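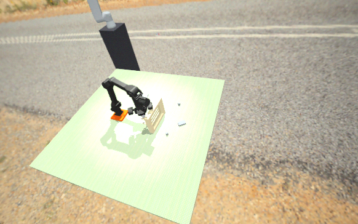 Have you ever tried to teach somebody to tie their shoes using only words? "Take the left lace, put it over the right one, no, the OTHER right one..." It's terrible! After a minute of that you grab the laces and say, "Just watch me."

Well, I teach robots for a living, and I say "just watch me" all day long. A robot can't watch the way your little brother can, so we have two other ways to show it what we mean.

The first way is by hand. I take hold of the robot's arm and move it myself, kind of like when a grown-up puts their hands over yours to help you swing a baseball bat. The motors go soft so I can push the arm around, and there are sensors in the joints that write down every bend. Joints are the places where the arm bends, same as your elbow and your wrist. When I'm done, the robot has a list of where each joint was at every moment. It can play that list back and do the same move by itself.

The second way is by remote control, and this one is my favorite (don't tell the other one). The grown-up word is teleoperation, which just means "working from far away." I hold a controller and when my hand goes left, the robot's gripper goes left. When I squeeze, it squeezes. At Imgate, where I work, we have a program called Jistudel that lets me drive a robot inside the computer. The road, the sand and the green platform in my practice world are all made of computer graphics. So are the robots! The black arm bolted to the little orange plate is the one I like to drive. If I smack it into the beige panel with the slots or ridges on it, nothing breaks and I don't have to say sorry to anybody. I just press reset.

So what does a lesson look like? Say I want the robot to pick up a tiny gray cube. I bring the gripper over the cube, go down slowly, close the fingers, and lift. That's one try, and we call it a demonstration. Then the computer moves the cube to a new spot and I do it again. And again. On a good Monday I can do 242 before lunch, and then my thumbs want a nap.

Why so many? Think about catching a ball. If your friend threw it to the exact same place every time, you'd get great at catching it there, and then the first wobbly throw would bonk you on the nose. Robots have the same trouble. If I only show it a cube in one place, it learns to reach for that place, even when the cube is gone! For one job last May we collected 3000 demonstrations, and the robot still missed sometimes.

Here's something funny. The robot copies my bad habits too. I used to stop and wiggle the gripper before I grabbed anything — I was just thinking — and guess what the robot learned? Wiggle, wiggle, grab. I had to throw out 16 tries and do them over with no wiggling.

Want to try it at home? Get a friend, a blindfold, and 6 small things that won't break, like erasers or blocks. Your friend wears the blindfold and is the robot. First, do it by hand: gently move your friend's arm to pick up a block and put it in a bowl. Next, do it by remote control, where you can only say "left," "right," "forward," "back," "down," "up," "open" and "close." Which way was faster? Which way made your friend laugh more? Then switch, so you get a turn being the robot.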